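Where Do the Bubbles in Homemade Root Beer Come From?

August 16, 2021

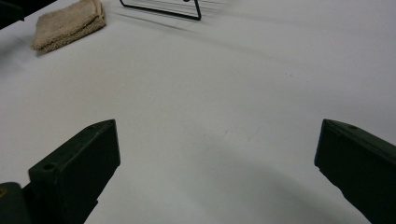
Rosário Godinho wants to know whether somebody blows the bubbles in with a straw, and if so, how they keep them from leaking out again. I love this question! I had the same idea when I was small, and I tried it with a glass of apple juice, and all I got was a wet chin.

No straws, then. The bubbles in the root beer I make at home come from something alive, and it's called yeast.

Meet the yeast

Yeast is a living thing, a cousin of the mushroom. One yeast is a single tiny cell, much too small to see without a microscope. The dry kind comes in packets and looks like tan sand, and each little grain is a whole crowd of cells stuck together. They're asleep in there (well, sort of asleep, they've been dried out and they're waiting). Give them warm water and they wake up hungry.

And what does yeast like to eat? Sugar! Same as me.

When yeast eats sugar it gives off a gas called carbon dioxide. You make that gas too, every time you breathe out. Yeast doesn't have a mouth or lungs, so the gas just seeps out of the cell into whatever the cell is swimming in. If that happens to be bread dough, you get a puffy loaf with holes. If it's root beer, you get fizz.

Why doesn't the gas float away?

Sometimes it does. If I leave the lid off, the gas goes up into the kitchen air and I end up with flat root beer, which tastes like sweet tree. So the lid goes on tight. Now the gas has nowhere to go. More and more of it squeezes into the gap at the top of the bottle, and it pushes down on the drink, and a lot of it gets pushed right into the liquid. Grown-ups say it has "dissolved," the way sugar does in tea. You can't see it at all. A closed bottle of soda looks nearly as still as water.

Then you twist the cap. Psssht! That's the squashed gas at the top rushing out. The gas hiding in the drink isn't being pushed anymore, so out it comes too, and there are your bubbles.

Try this one at home: drop a raisin in a glass of fresh soda. Bubbles like to form on rough, wrinkly things, and a raisin is about as wrinkly as food gets. They cling to it until it floats up, they pop at the top, and down it goes again. My record is a very long dance, and then I ate the raisin.

How I make mine

I learned from Celeste Vilela, back when we both lived in Mistcombe, and her first batch filled 17 bottles. Mine is smaller. You'll need a grown-up for this, mostly for the hot part.

We heat water with sugar and root beer flavoring and stir until the sugar is gone. Last time my thermometer said 196 degrees Fahrenheit, and yeast would never survive that. So we wait. And wait. The pot has to cool until it feels only just warm, and then in goes a tiny pinch of yeast. A pinch is plenty, because yeast makes more yeast. One cell grows a bump on its side, the bump gets bigger, and off it pops as a new cell.

Next we pour it into clean plastic soda bottles, the 20 ounce size, leaving a space at the top. Please don't use glass. If the yeast makes too much gas, a glass bottle can burst, and that's dangerous. Plastic has a handy trick as well: you can squeeze it. On the first day the bottle is squishy. When it feels hard as a rock, the root beer is fizzy and it goes straight into the fridge, where the cold makes the yeast slow way, way down. Keep it there and drink it soon.

Yeast also makes a little bit of alcohol while it eats. In root beer chilled this early it's usually a very small amount, but it's another good reason to ask your grown-up before you make it or taste it.

What about soda from the store?

Most of it never meets any yeast. At the factory a machine pushes carbon dioxide into the cold drink under pressure, then the cap goes on fast. The bubbles are the same gas, they just took a shortcut.

Next month I'll answer Rajitha Dewan, who wrote to ask why root beer makes such a tall foam when you put ice cream in it. I've bought the ice cream already.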